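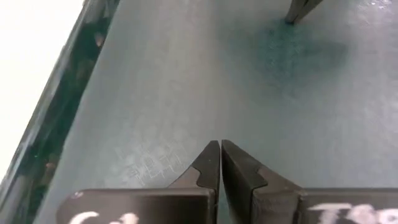 Prisia worktable notes
readme for the table folder, last touched in December

What's in here

Notes, cleaning log, layouts and a few measurements for the work table in the Jandendale room. The top is a pale blue-gray, flat, and it gets used for pretty much everything: sorting, folding, small repairs, packing the boxes that go up to Seltutville. Kept by Merle Donnelly. Kane Trevaskis did the layouts. Elsie and Jolene Wihongi do most of the sorting and most of the complaining in the log (fair).

If you only want to know how to leave the table at the end of the day, skip to Closing up.

Files

readme.txt - this
surface_log.csv - one row per wipe-down or mark found, 199 rows so far
layouts.csv - one row per layout, 17 of them
parts_list.txt - trays, mats, clips, what lives in which drawer
old/ - Kane's first try at the layouts, different numbering, don't mix them with the new ones

No spreadsheets please, csv only. Jolene's laptop opens the other kind all wrong.

surface_log.csv columns

row - just a number
month - month name, short form is fine
time - time of day, 24 hour
zone - A through D, see below
what - free text: mark, scuff, spill, dust, tape residue, other
done - what was used on it
gone - y, n, or partly
who - initials

Both Wihongis put EW and JW. For a while they both wrote W. Those rows say W and will stay W, don't guess.

"partly" came in late. Anything before row 40 is y or n only, so a few of those n's would be partly now. Not going back through them.

Zones

A is the window end, D is the door end, B and C split the middle. No lines on the table. Kane wanted tape, Merle said no, tape residue is already the worst thing in the log.

If something crosses two zones put the one with more of it. If you can't tell, put the lower letter.

Layouts

Each layout is a name, a zone for each item, and a note. Most used:

Flat sort - whole top clear, piles start at A and move toward D
Box pack - box in C, stuff to go in B, tape and labels in D, A stays free for the list
Small repair - mat in B, parts tray in A, nothing else out
Fold - B and C clear, finished stack in D

The others are versions of these. "Box pack 2" is Box pack with left and right swapped for Taras Zinchenko, who is left handed. Layout 17 is the holiday one and has a long note, read it before you use it.

Distances are in inches, from the window end. If there's no number, anywhere in the zone is ok.

Cleaning

Everyday: damp cloth, then a dry one. That's all it needs most days.

Tape residue: warm soapy water, leave the cloth on it a minute, rub with the grain of the cloth and not your fingernail. Elsie has a plastic scraper in drawer 2. Put it back.

Marker: soap first. Then a little rubbing alcohol on a cloth, small area, wipe with water after. Write it up even if it comes right off.

Pencil: eraser. Yes really. Brush the crumbs into your hand, not the floor.

Bright is what we call the spray in the tall bottle, Merle's own mix, don't ask for it by that name at the store. Fine on dust and fingerprints, useless on glue. Leaves streaks if you use to much.

No scouring pads. No bleach. No dish brush, the one with the hard bristles took the shine off a patch in C and it still catches dust.

Known problems

- Zone C patch, see above. Logged over and over by different people as a new mark. It's the same one.
- Times before the clock got fixed are off by an hour, not sure which rows.
- "other" got used too much. Try to pick a real word.
- Layouts 8 and 9 are the same layout. Leaving both so the numbers don't shift.
- Pale top shows dark dust a lot more than light dust, so light dust is probably under-logged. Run your hand over it.
- parts_list is behind. Drawer 3 got emptied and refilled and no one wrote it down.

Closing up

Trays off the top and in the drawers.
Clips in the clip tin, not loose.
Damp cloth A to D, dry cloth A to D.
Row in the log if you found anything. No row if you didn't.
Cloths hung on the rail, not balled up on the sill.

Don't leave a half packed box overnight. If you have to, list taped to the lid (the lid, not the table) and your initials on it.

Changing things

Add rows at the bottom, don't sort the file and save it. New layouts get the next number and go past Kane first. Mistake in an old row: leave it, add a new row with "fix" in the what column and the row number you mean.

Use it for whatever you like inside the group. Ask Merle before sending it on to Seltutville, there's people's initials in it.

To do

drawer 3
sketch of the zones, Jolene said she'd draw one
check if the spare dry cloths ever came back
seperate file for the drawer liners maybe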